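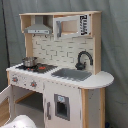 Went back over the trading log before breakfast and counted 11 trades in Kairys since the start of June, which is too many for a stock I said I would hold. Five of them were opened in the first half hour, when the spread is at its widest, and four of those lost money. I made the list sitting across from the play kitchen, the white and wood one with the little range hood and the microwave beside it, and kept looking up at it when I should have been adding. The commissions alone ate nearly all of what the good trades made. New rule from today: no orders in the first half hour, and no more than one trade a day in any single name.

Humeseo opened at 71 and did nothing all morning. I had an alert set a little above that and it never went off. I left it alone. The old plan was to buy on a close above the 200-day average, and it has been sitting right under that line long enough that I am tired of looking at it. Still no close above, so still no trade. 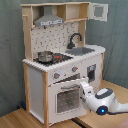
Around lunch I moved the stop on Floltska up to my entry price. I usually wait longer, and twice this spring I got shaken out doing this too soon, but the volume has dried up and I don't want to give back a winner. If it gets hit I'm out even, less fees. I wrote the reason in the log before I changed the order - I have been skipping that part and then making up a reason afterward.

Also cleaned up the chart template. Took off two of the three moving averages and the oscillator I never use. The screen looks bare now but I can read the price.

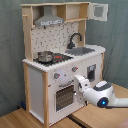

Festurstead, June, 9 p.m.

Floltska held. It came down close to the stop in the last hour and then drifted back up, so I am still in with the full position. No trade in Humeseo, none in Kairys. First day in a while with no new orders at all.

Need to export the month's statement and check it against the spreadsheet. Last time the two were off by one dividend and it took me most of an evening to find it.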